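December, bench 2, sleeve handling cell
Entry by Souad Amrani

10:40. Arm stopped on a force fault during pick 12 of the morning run. Log shows code 1403, gripper force over limit on closing. Pulled the power to the gripper and let the arm hold position. Nothing broken that I can find.

Replayed the log with Lalit. The approach pose was low. The finger was coming in at collar height, and the grasp was taught for the fabric higher up. On the ribbed collar there is no give, so force climbs right away and the controller trips. That part worked as it should.

Why the pose was low: the tool offset in the Kornness config was the old one, from before Tibor swapped the fingers. I had loaded the backup on startup and did not check it. My mistake.

Changed so far:
- offset re-measured and saved, old file renamed so it can't be loaded by accident
- closing speed cut to 200 mm/min until we trust it again
- wrist camera check added before each close

Wrist camera is soft on the finger side, ridges on the collar come out fine. Lalit wants to use the ridges as the height reference. Worth trying.

Still open: finger pad wear. Ask Szabolcs if we have spares. No unattended runs until the offset check is in the startup script.
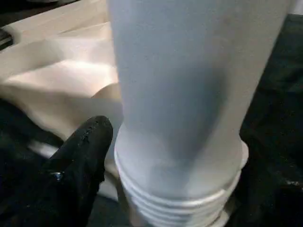
Wrist camera, finger left of the collar, not closed on the sleeve.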